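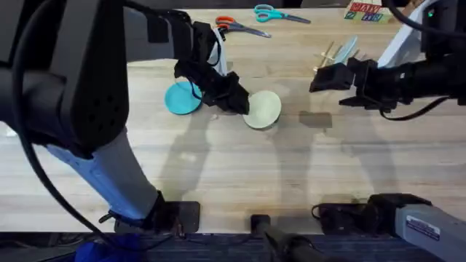

輪ジミと暮らす町 港町ソストポートの木のテーブルをめぐって

港町ソストポートの食堂「フレオ」では、朝の開店前にテーブルを拭く順番が決まっている。窓側から始め、厨房寄りの席で終わる。窓側は日が当たって天板が乾きやすく、厨房寄りは湯気を吸う。同じ木材で作ったテーブルでも、置き場所で傷み方が違うという。

店主のシオネド・トレヴァーがこの店を継いだのは16年前だ。先代から受け取ったのは鍋とオーブン、それに大小のテーブルだった。当時の天板にはどれも白や黒の輪が残っていた。客が置いたグラスや急須、スープ皿の跡である。

「最初は全部削ってしまおうと思いました。でも見積もりを取ったら、とても払えない額でした」

結局、削ったのは入り口に近い2台だけだった。残りは自分で手入れを覚え、営業を続けながら一台ずつ直した。いまも消えない輪がいくつかあり、常連の中にはその跡で自分の席を見分ける人がいる。

白い輪と黒い輪

木のテーブルにつく輪には、大きく分けて二つの種類がある。

白い輪は、塗膜の中に水分や熱が入り込んで曇ったものだ。ラッカーやワックスで仕上げた天板に多く、木そのものはまだ傷んでいないことが多い。軽いものなら数日置くうちに薄くなる。乾いた布を当て、低温のアイロンを短く滑らせる方法もよく知られているが、当てすぎると塗膜が浮く。布をずらしながら、こまめに様子を見るのが基本になる。

黒い輪はもう少し厄介だ。水が塗膜を抜けて木に届き、木に含まれるタンニンが鉄分と反応して黒ずんだものが多い。オークやクルミのようにタンニンの多い木で目立つ。鉄の鍋や、底のさびた缶を置いた跡がくっきり出るのはこのためだ。表面を磨いても取れず、シュウ酸を使って漂白するか、その部分を削ることになる。シュウ酸は肌や目を傷めるので、手袋と保護眼鏡がいる。家庭で試すには少し気の重い作業である。

町で家具の修理を請け負うハウェル・ロッサーは、持ち込まれるテーブルの多くが、黒くなる前に手を打てたものだと話す。

「白いうちに相談してもらえれば、半日で返せます。黒くなってから来ると、乾かすだけで数日かかる。しかも一か所だけ色が抜けるので、周りとの色合わせに時間を取られます」

ロッサーの工房「マカラエグ」は、もとは船の内装を手がけていた。波止場の裏の細長い建物で、奥に板材が立てかけてあり、手前が作業場になっている。仕事の中心が家具に移ってからも、塗料は船に使っていたものをいくつか残している。硬くて水に強いが、食堂の天板には艶が出すぎるため、艶を落として使うそうだ。

オイルか、塗膜か

新しくテーブルを買う人がまず迷うのが、仕上げの選び方だ。

オイル仕上げは油を木に染み込ませるもので、表面に厚い膜を作らない。手触りがよく、傷んだところだけを紙やすりで整えて塗り直せる。その代わり水には弱く、濡れたグラスを一晩置けばまず跡が残る。年に何度かの塗り直しも必要になる。

ウレタンなどの塗膜仕上げは、水をはじき、日々の手入れは濡れ布巾で済む。ただし傷が深く入ると部分的な補修が難しい。そこから水が入れば、膜の下で黒ずみが広がることもある。直すときは全面をはがすことになりやすい。

フレオのテーブルは、現在はすべてオイル仕上げだ。トレヴァーは閉店後の手入れをスタッフと分担している。塗るのは一度に一台で、翌日はその席を使わない。席数の少ない店にとって一台休ませるのは痛いが、乾ききらないうちに皿を置けば、そこにまた輪ができる。

もっとも、家庭ではここまでする必要はないとロッサーは言う。毎日使う食卓なら、天板に水を垂らしてみて、玉にならずに染み込むようになったら塗る。それで足りる。

塗ったあとの布の始末には注意がいる。乾性油を含んだ布は、丸めて置くと熱がこもり、自然に発火することがある。水に浸してから密閉できる金属の容器に入れるか、屋外で一枚ずつ広げて完全に乾かしてから捨てる。ロッサーの工房では、作業場の出口に水を張ったふた付きのバケツを置いている。

敷くものを選ぶ

輪を作らないためのいちばん簡単な方法は、下に何かを敷くことだ。だが敷くものにも向き不向きがある。

コルクは軽く、熱にも強い。水を含みにくいが、縁から欠けていく。フェルトは冷たい飲み物の水滴をよく吸う一方、濡れたまま置けば天板に湿気を移す。陶器は見た目がよく、釉薬のかかったものは拭きやすいが、裏がざらついていると木を傷つける。裏に薄いコルクかフェルトを貼っておくとよい。シリコーンは滑りにくく、洗うのも楽だ。ただし塗膜との相性によっては、長く置きっぱなしにすると表面がべたついたり、色が移ったりすることがある。使い終わったら一度持ち上げる習慣をつけたい。 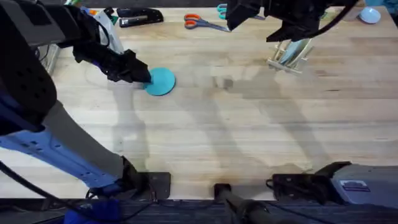 木の天板と、青緑色の薄い円盤。

色も意外に選び方の分かれるところだ。雑貨店「ピスト」を営むベカ・ゲープによれば、明るい木の食卓を持つ客には、緑や青の系統がよく売れる。暗い色の食卓なら白か生成りだという。

「木の色に合わせて茶色を買っていく方もいますが、食卓の上で見つからなくなるんです。気づかずにグラスを隣に置いてしまう。少し目立つくらいのほうが、ちゃんと使われます」

店の棚には、厚みも大きさもばらばらのコースターが並ぶ。ゲープが客に勧めるのは、手持ちのグラスの底より指一本分ほど大きいものだ。底とぴったり同じ大きさだと、流れた水滴が縁からこぼれ、敷いた意味がなくなる。マグカップなら小さめでも構わない。

鍋敷きは別に用意したほうがいい。オーブンから出した皿は、薄いコースター越しでも塗膜を曇らせる。脚のついた金属製のものなら下を空気が通るが、脚の先が硬いので、小さなフェルトを貼って使う。

跡を残すという選択

輪を消さずにおく人もいる。

退職した教師のイニル・ダヴィスの台所には、結婚したときに買った食卓がある。使い始めて42年近くになる。天板の端には黒い輪が三つ重なっていて、いちばん古いものは鉄のやかんの跡だという。ロッサーに見てもらったこともあるが、直すのはやめた。

「がたつく脚だけ直してもらいました。輪のほうは、上に新聞を広げれば見えません」

脚の修理は、ほぞに残った古い接着剤を落とし、組み直すというものだった。天板の輪ばかり気にする客が多いが、食卓として先にだめになるのはたいてい脚の接合部だとロッサーは言う。椅子から立つときに天板の縁へ体重をかける癖があると、緩みが早い。年に一度は裏返して、ねじの緩みと割れを見ておくとよい。

工房で働くトモス・エリスは19歳で、天板の研磨を任されるようになってまだ日が浅い。最初に教わったのは、輪の部分だけを強くこすらないことだった。そこだけがくぼみ、光が斜めに入ると削った場所がはっきりわかる。いまは輪より広い範囲に鉛筆で薄く線を引き、その線が均等に消えるまで木目に沿って動かす。紙やすりは番手を飛ばさない。粗い傷が残ったままオイルを塗ると、そこだけ濃く染まる。

フレオでは6月に入ると窓を開ける時間が長くなり、冷たい飲み物の注文が増える。トレヴァーはその前に、コースターを洗って数を足しておく。足りなくなった席には、折った布ナプキンを出す。濡れたらすぐに取り替えるよう、スタッフには伝えてある。厨房寄りの一台は、次の手入れの順番を待っている。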